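How to Get the Coffee Smell Out of an Insulated Tumbler (and Keep It Out)

By Audrey-Anne Desjardins
22 November 2018
115 shares | 8 comments

Quick one before break. Everybody's got a steel tumbler now, and half of them smell like an old thermos. We gave away 300 in May at the Gauthier Hall table and I keep getting the same email - it smells, it tastes like pennies, there's a brown ring, can I put it in the dishwasher. So, all of it in one place.

Short version: baking soda, hot water, leave it alone for a few hours, bottle brush, rinse, dry it open. Lid gets done seperately. If that's all you needed, go do it.

Long version.

What you need

Baking soda. The plain kind from the baking aisle.
White vinegar.
Dish soap, whatever's by the sink.
A bottle brush. Soft bristles or foam. Long enough to touch the bottom without your knuckles jamming in the top.
A toothpick or an old toothbrush for the lid.
A soft cloth.

No bleach. No steel wool, no scouring powder, none of those green scratchy pads. Bleach can pit stainless steel and once it's pitted the stains have somewhere to live. Scratchy stuff takes the color off the outside too, and that doesn't come back.

Step 1. Take it apart

Lid off. Then keep going. Most lids have a rubber ring (the gasket) and a slider or a flip piece. If the slider pops out, pop it out. Ring comes off with the toothpick - get under it at one spot and work your way round. Don't use a knife. You'll nick the ring and then it leaks in your bag and you'll blame the tumbler.

Put the small parts in a cereal bowl so they don't go down the drain. Ask me how I know.

Straw in yours? Straw counts as a small part. You'll want the skinny brush.

Step 2. Plain wash first

Dish soap, warm water, brush. People skip this and go straight to the baking soda, and then they're soaking in old milk. Get the loose stuff out. Up and down, then twist along the bottom corner where the wall meets the base. Then under the lip, where it curves in. That's where the ring hides.

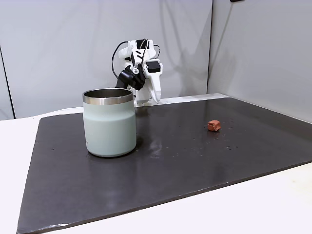
Photo: Plividholm Photo Desk

The rim is bare polished steel on a lot of these, like the green one, and your mouth is on it every day. Give it its own wipe, soapy cloth, once around outside and once around inside. Lip balm gets stuck there. So does dried coffee, just under the edge where you don't look.

Rinse. Look inside under a good light. If it's clean and doesn't smell, stop, you're done with the cup part, go to Step 5 and do the lid. If there's a brown film or it smells, carry on.

Step 3. Baking soda soak

Two tablespoons of baking soda in the bottom. Fill with hot water. Hot tap is OK, kettle water is better, let the kettle sit a minute first. Stir with something long.

Fill it all the way. If the ring is up near the top and your water stops an inch short, you've cleaned everything except the bit you care about. Set it in the sink so it can slop over.

Leave it open. Don't put the lid on a cup of very hot water with powder in it and shake. Just don't.

How long:
Light smell - an hour.
Daily coffee, not washed enough - four hours.
Lived in a backpack all weekend - overnight.

Then brush again and dump it. Water comes out tan, sometimes pretty dark. Normal. Rinse twice.

Still stained? Make a paste, baking soda and just enough water that it sticks. Smear it on the stain with the brush, ten minutes, scrub in circles, rinse. The paste gets most of what the soak leaves behind. Tea is worse than coffee, by the way. Tea people, expect to do this two times.

Step 4. Vinegar, only if you need it

Vinegar is for the white chalky stuff, from hard water. And for little orange specks, which look like rust and often are minerals from the tap. One part vinegar to one part water, thirty minutes, brush, rinse a lot.

Don't mix it in with the baking soda. I know, it fizzes and it feels like it's doing something. Mostly they cancel each other out and you've got salty water. One, rinse, then the other.

And never vinegar with bleach, in anything, ever. Bad gas. You're not using bleach anyway, see above.

Step 5. The lid

This is usually the smell. People scrub the steel for an hour and the smell is sitting in the rubber ring the whole time.

Sniff test: smell the cup by itself, then smell the ring by itself. You'll know.

- Ring, slider, lid, all in a bowl with hot water, a squirt of soap and a spoon of baking soda. Thirty minutes.
- Toothbrush in the groove where the ring sits. Get the black gunk out. If it's fuzzy, that's mold, do the whole thing again with fresh water.
- Slider track, both sides.
- Rinse, shake, lay it all out on a towel.

If the ring still smells after two rounds, replace it. They're cheap, and most makers sell them if you look up the size. A ring with a crack or a flat spot should go regardless.

Put it back on dry. Water trapped under the ring is how you got here.

Step 6. The outside

Powder coat (the matte, slightly grippy finish) is tough but it's not magic. Soft cloth, soap, water. For scuff marks, a little of the baking soda paste on a wet cloth, light pressure, then check you aren't dulling it. Try near the base first.

Pale colors show everything. Sage, mint, white, the light pink. Pen and denim dye are the big ones. Rubbing alcohol on a cotton ball will usually move pen - dab, wipe, rinse right away. Keep it off any printed logo or it'll move that too.

Sticker goo: cooking oil, five minutes, wipe, then soap. Don't scrape with a key. 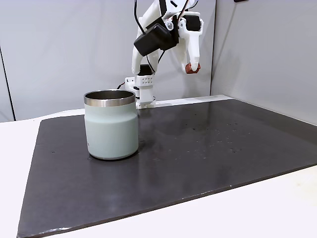
Reuse Team, Office of Campus Sustainability, Rostcombe College

Step 7. Dry it open

Open top, lid off, until it's bone dry inside. Overnight if you can. Upside down on a rack works, upside down flat on a counter does not - no air gets in and it sits there steaming in its own water.

Standing upright is fine once you've shaken it out. Wipe the inside dark part with a paper towel on the end of the brush if you're in a hurry.

Don't store it with the lid on. Number one thing. If you take one line from this page take that one.

Dishwasher?

Look at the bottom or the maker's site. Some say yes, some say hand wash only, some say top rack. If you can't find out, hand wash. The worry is the coating, and the heat on the seal between the two walls. Lids are mostly fine on the top rack, but take the ring off first or it just gets steamed in place.

Never the microwave. It's metal. Not the freezer either, please.

How do I know if the insulation is dead?

Easy check. Fill it with boiling water, lid off, wait five minutes. Feel the outside with your hand, carefully, low down and in the middle. Should be room temperature. Up near the rim it'll be warm, that's normal. If there's a hot patch lower down, the vacuum between the walls is gone. Same thing if it sweats on the outside with ice water.

You can't fix that. Still a perfectly good cup - pens, toothbrushes, desk water, whatever. Don't throw it out, bring it to us and somebody will take it.

Things that make it smell again

Milk. Milk left in past lunch. Protein shakes, which are milk but meaner. Soup. Leaving an inch of coffee in it "for later". Flavored syrup, it gets under the slider and sets like glue.

If you do milk drinks, rinse right away, even just water from the fountain, swish and dump. Real wash at night. I keep a travel bottle of dish soap in my bag and yes people make comments.

How often

Soap and water every day you use it. Lid taken apart once a week. Baking soda soak once a month, or when it tells you.

Where to get the stuff

We have loaner bottle brushes at the Gauthier front desk, next to the bike pump sign-out. Sign the sheet, bring it back rinsed. Baking soda in the second floor kitchen, the big box is for everyone, please dont take the box.

And Brerinari still knocks a quarter off if you bring your own cup, any size, but they'll turn down a dirty one and they're right to. They were going through 2,000 paper cups a month before the discount. I'll post the new number when I get it from them.

Comments close over break. If yours still stinks after the overnight soak and a new ring, email the office with what was in it and for how long. No judgment. Some judgment.

Related
Which Kitchen Drawer Has the Can Opener: Gauthier Hall Edition
Getting Candle Wax Out of a Jar So You Can Use the Jar
Move-Out Swap in May: What We Take and What We Don't
Descale the Shared Kettle in Twenty Minutes
Bringing Your Own Container to Brerinari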